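An Afternoon Among the Beds at Chisholm House

6 min read
127 shares | 7 comments

If you have ever driven out to Virngate in the winter, you know the stretch of road where the fields give up and the old brick warehouses start. Chisholm House is the third one along, with the green door, and on Feb 21, 2018 they opened it up to anyone who wanted to come in and look at bedding. I wanted to very much! I have been writing about home linens for long enough that my family no longer asks where I am going when I pick up my bag and my good walking shoes.

The open day ran from ten until four, and there was coffee by the door in the big steel urn that every open day in the world seems to own. Noémie Perron met our group at the foot of the stairs. She looks after the show bedrooms and has done since the place was a plain wholesale floor with everything in cartons, and she took us around at exactly the pace I like, meaning slowly and with plenty of stopping.

We began with the fleeces. I have a weakness for a fleece blanket (the dog has an even greater one), and I went in expecting the thin, slippery kind that sparks when you pull it off the couch. The pale one I liked best had a fine, velvety nap, with a little mottling to it when the light hit, and it made the softest rounded folds wherever it was gathered up. Noémie's advice was to wash it cool, skip the softener altogether and give it a good shake while it is still damp. I have been using softener on mine for years, so that was a sobering moment.
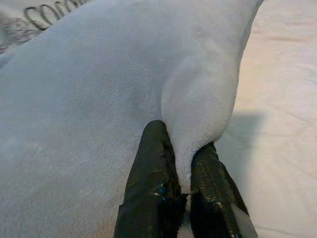
Pale fleece, gathered into a soft fold.

From there we moved on to the part of the tour I had come for, the making of the bed itself. They sell under two house names, Peltel for the sheets and pillows and Arner for the duvets, and Noémie had plenty to say about how the two get along. A plain white sheet goes on first, always, even when the duvet is a loud one. She likes to stand the pillows up for a moment before they are laid down, and to give the filling a chance to drop and settle toward the bottom seam, then turn them over and do it again. I tried this at home the next morning and I have to say the pillow felt fuller, although I may simply have been in a good mood.

We also had a long talk about gray. I used to think of gray pillows as a bit gloomy, something for hotels, but against white they look calm and tidy, and they forgive a great deal more than cream does. A woman in our group asked whether she should buy the covers a size up to allow for shrinking, and we all leaned in for that one. 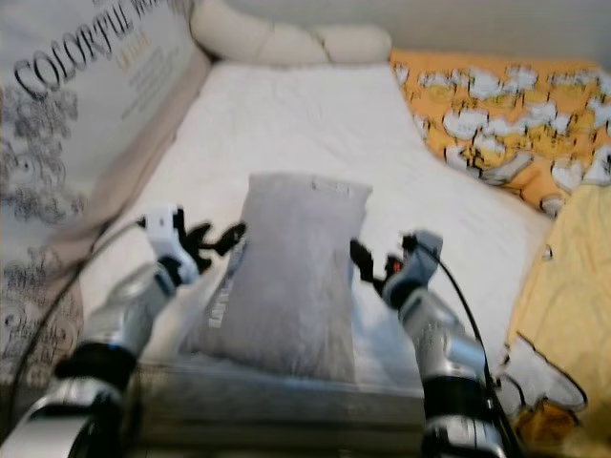

How often should a bed pillow be replaced?
Every couple of years is a sensible habit for most fillings, sooner if it stays folded when you fold it in half and let go.

After a break for more coffee (and a very good almond slice, over which two of us nearly missed the second half) we came to the bed with the yellow duvet, and I am afraid I lost all professional distance. It is printed with lazy little egg yolks lying about in their cracked shells, and I laughed out loud. The color changes as the duvet folds back on itself, a deep orange-yellow crowded with small yolks and then a paler, creamier yellow where the prints are bigger and have more room. With the white fluffy layer up near the pillows and a paperback left lying on the folded part, it looked like the bed of a person I would like to know.

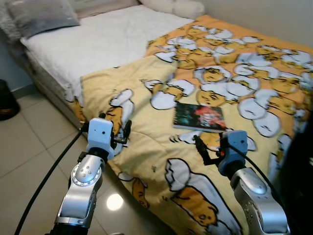
Egg yolks at rest, and a paperback on the duvet.

Noémie folds her duvets back at a slant for daytime, which airs the mattress and shows off both prints at once. I had always folded mine straight across like a letter. The slant is friendlier, I think, and it leaves you a corner to sit on while you put your socks on.

I stayed until they were stacking the chairs, and bought one set of pillowcases and a fleece I did not strictly need. The next open day is planned for January, and parking is behind the building, past the loading doors. Bring a big bag.

735 views | Share this post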